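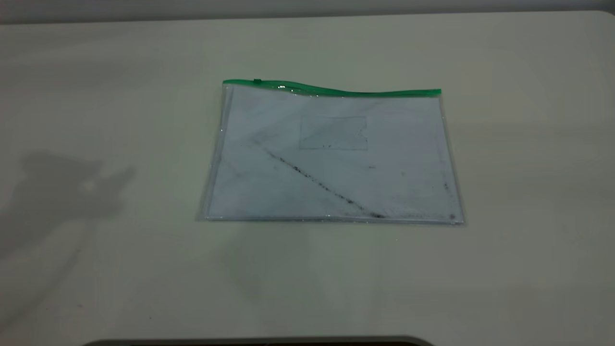

Usha Fernandes has been sorting other people's paperwork for a living since she left the accounts office at Nisbet. She works from a white table in her back room, mostly for people who have lost track of their bills, guarantees and school letters. We met there to talk about zip pouches, her preferred way of keeping paper, and why she has given up on ring binders.

Her starting point is simple. One sheet, or one small set of sheets, goes into one clear pouch, and the pouch is closed before anything else is picked up.

"People think filing is about where you put things," she says. "Most of the trouble I see is paper with nothing round it. It gets a cup stood on it, or it goes inside a magazine and out with the recycling. Once it's in a pouch it's an object. You notice it."

She came to the method through a customer, Santosh Mishra, who runs a small repair business and kept his job sheets in a biscuit tin. When she emptied it she found that a third of the sheets could no longer be read. She bought a box of 300 pouches from a supplier called Vuvden, and they put one job in each.

"He rang me in May to ask where to get more. I'd expected him to go back to the tin."

She likes a pouch with a coloured zip along one long side. Green is her usual choice for anything that is waiting for an answer. Other colours she leaves to the customer, as long as they write down what they mean and tape the note inside a cupboard door.

"If I choose all the colours, they forget them. If they choose, they remember most of them."

The pouch has to be clear on both sides. She has tried the frosted kind and a tinted one made by Brivmont, and she found that people opened them to check what was inside, then didn't close them again. With a clear one there is no need to open it.

I asked whether plastic was really the right answer for something as ordinary as a letter. She said it was a fair question and that she gets it often. She reuses pouches for years and will not throw one away for being creased. The soft bags with a press seal are a different matter. She keeps them for receipts, keys, spare screws and instruction leaflets.

"A soft bag wrinkles and the light catches on it, so it's hard to read through. For a receipt that doesn't matter much. For a page of writing it does, you end up tilting it about."
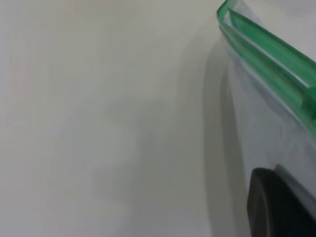 Laying things out

Before she files anything, Fernandes clears the table. She wipes it, moves the lamp back and lays out pouches one at a time. She prefers a pale surface with no pattern, which she says is easier on the eyes over a long morning, though it can make clear plastic hard to find.

"I've lost a bag on this table while looking straight at it. You see the shadow first, then the edge. That's another thing in favour of a coloured zip."

The sheet goes in with its heading towards the zip. Staples come out, paper clips come out, and anything folded is opened flat. She presses the pouch from the bottom up with the side of her hand to push the air out, then closes the slider. A pouch with air in it will slide off a pile.

Her largest job so far was for Meenakshi Chacko, who had inherited her father's correspondence. It came to 3,164 sheets, and it took Fernandes and her assistant, Muthu Bangera, 39 days.

"Muthu did the dates and I did the names. We disagreed about the postcards. He wanted them by year, I wanted them by who sent them. Mrs Chacko wanted them by country, so that's how they went."

What she keeps herself

Her own papers take up one shelf. There are five pouches on it that she calls live, and the rest is in a drawer below. Every so often she goes through the live ones, and if a sheet has been dealt with it moves down.

She does not scan much. Uchenna Balogun, who shares the rent on the house, uses an app called Vitik for all of his, and she has no quarrel with it.

"He can find a gas bill on his phone quicker than I can get up. But he rang me from the bank last month because they wanted the paper one. It was in the drawer, second from the front."

Fernandes takes new customers from her home and will visit if there is too much to carry. She asks them not to tidy up before she comes.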